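Hard Water and the Slow Kitchen Drain

The complaint usually arrives in December, when the cooking load rises and a sink that has drained slowly for months stops draining at all. In Plongate, where the supply comes out of chalk, the utility contractor Doler logged 729 calls of this type last year. Grease was entered as the cause on most of the tickets. Kibet Kinyua, who spent four years pulling apart the waste lines behind those calls, thinks the word covers too much.

"Cooking fat at room temperature is soft," he says. "You can push a finger through it. What I cut out of these pipes, you need a chisel."

The hard material is a calcium soap. Fat that enters a drain breaks down in part to free fatty acids, and those acids combine with calcium dissolved in the water. The product is a pale, waxy solid that does not dissolve again when hot water is run over it. Soft-water districts put the same fats down the same pipes and get less of it.

Kinyua's records divide the blockages by position. The first group sits in the trap, where it is easy to reach and easy to clear. The second sits in the horizontal run between the trap and the stack, and this is where most of the trouble is. A run with too little fall lets water stand after each use. Standing water cools, fat separates to the surface, and a ring forms on the pipe wall at the waterline. The ring narrows the bore, which slows the flow, which leaves more water standing.
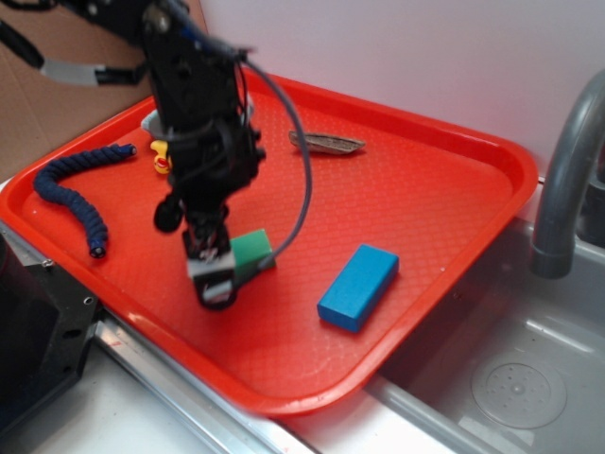
Pipe slope is therefore the first thing to check, ahead of any cleaning product. For small-diameter waste lines the common American rule is a quarter inch of fall per foot. Older houses in the Kashindye district rarely meet it. Floors have settled, hangers have let go, and kitchens have been moved across the room without the drain being laid again. Of 49 runs Kinyua measured there, most had at least one flat section, and a few sloped backward.

Too much fall is discussed less. Plumbers have long held that on a steep line the water outruns the solids and leaves them behind. Kinyua is not convinced this matters much on a sink drain, which carries few solids — he regards it as a problem for longer lines with toilets on them.

Chemical cleaners give mixed results. Lye-based products attack fresh fat well and turn it into a soluble soap. Against an old calcium deposit they do little, and a strong dose left standing in a blocked line is a hazard to whoever opens the trap next. A cable will bore a hole through the deposit and restore flow, but the ring stays on the wall. Jetting removes more of it, at higher cost, and should not be tried on thin old metal pipe before the pipe has been inspected.

Tridbridge, the next town down the valley, draws from a reservoir and has softer water. Its 1332 connected homes are served by the same contractor, and the deposits found there are mostly soft enough to wipe out of a trap with a rag. Kinyua still tells its residents to scrape their pans into the trash before washing them.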